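Parts Diary: Old Wagon, Month Four
Entry for May, evening 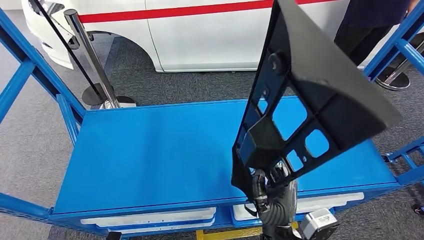
Vol. 2, No. 8

Odometer at start of day: 3,374 since the engine rebuild. No oil loss at the rear seal. Coolant level down by the width of the mark on the tank, same as last week, so I am treating it as air working its way out of the heater core.

Spent the morning on trim. Black molded plastic gets brittle at the clip towers first, and the replacement panels from Fandley have thicker towers than the originals. They need light filing before they seat. Tried the Okabe clips on the left side and the Climby clips on the right. The Okabe ones hold tighter but take more force to remove, and I expect to have this trim off again before winter.

Drove to Brestia after lunch to test for wind noise. None up to highway speed on the left. A faint whistle on the right above 60, gone with tape over the front seam. Will refit that side with Okabe clips and drive the same road again.

Fuel for the trip was roughly 17 liters, a little high. Tire pressures were low at the rear when I checked back home. Corrected both.

Still to do: door seal, glove box hinge, battery tray bolt (wrong thread, reorder). Rain gauge read zero. Supper at 7:40, then bed.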